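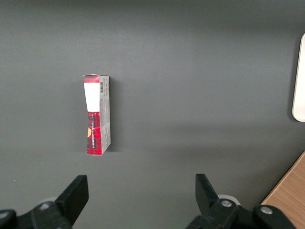 Pallura Introduces Slim Plaid Carton for Its Tea Range

GELHOLM, September 25, 2022. Pallura, the tea and dry goods packer, announced today that its breakfast and evening teas will move to a narrow cardboard carton, replacing the wide box the company has used for its tea range until now. The change applies to all teas packed at the Gelholm plant.

The new carton is tall and slim, with a red and black plaid front. A white label area near the top of the front face is reserved for the name of the blend and the packing date, which are added at the end of the line. Product text and the barcode have been moved to a pale gray side panel, so that store staff can scan a carton without turning its front away from the shelf.

The narrower shape allows 90 cartons to be placed in a standard shipping case, compared with 82 of the earlier box. Pallura expects the new size to be of particular use to small grocers with limited shelf space.

Before approving the design, the company placed 3,779 cartons in stores across the Tamihana district during March. Written comments were received from 515 customers. Most concerned the top flaps, and the fold has been changed so that the carton closes more firmly after it is first opened.

The price and net weight of each tea will stay the same. Stores may continue to sell their remaining stock of the earlier box, and orders already placed will be filled in whichever carton is on hand at the Sarnon warehouse.

Retailers who wish to receive sample cartons or updated shelf labels may write to the Pallura trade office in Gelholm.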